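Chapter 6
Furniture in the Small Home

6.1 Why the table comes first

When a family moves into a new home, the first thing they usually carry inside is a bed. The second is very often a table. A table is used for eating, for homework, for paying bills, for cutting cloth and for putting down the keys. In this chapter we study how the people of a house arrange their furniture, and what this arrangement can tell us about their income, their habits and their idea of comfort.

The material comes mostly from the household survey in Besuven, a river town where many apartments were built quickly and cheaply. The survey visited 58 homes, all of them with one main room. The visits began in May, when the windows are open and people do part of their housework on the balcony. For this reason the reader should be careful with the results on heating and drying clothes, which we discuss again in section 6.4.

In the older district, called Akum, the main room has a stove against one wall, and the furniture follows the stove. Chairs are placed near it, the bed is placed far from it, and the table stands between. In the newer district, Vergara, the apartments have radiators under the window. The furniture there is free to go anywhere, and still most families put it along the walls, as their parents did. 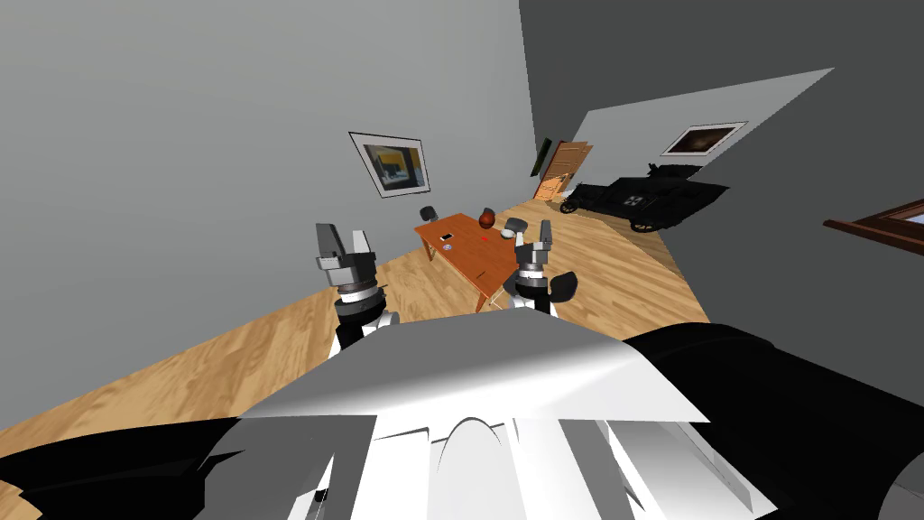
Figure 6.1. A small wooden table in the middle of a room.

A table in the center can be reached from every side, but it takes away the open floor. A table at the wall loses one side and gives back a place for children to play. Families in Besuven solve this problem in different ways. Some of them move the table twice a day - to the center for meals, back to the wall after. Others own a folding table and keep it behind a door. In the survey, 30 homes had a table that was moved regularly, and the person who moved it was in most cases the same person who cooked.

We should not think that such habits depend only on the size of the room. In Sirkton, a village upstream where the houses are larger, the table is also moved before guests come. Older people there explain that a guest must be able to walk around it. The custom was brought to the town, and it stayed in rooms where there is hardly space to walk at all.

Before you read section 6.2, draw a plan of the room where you eat. Mark the door, the window, the source of heat and the table. Keep the plan, as you will need it for exercise 4.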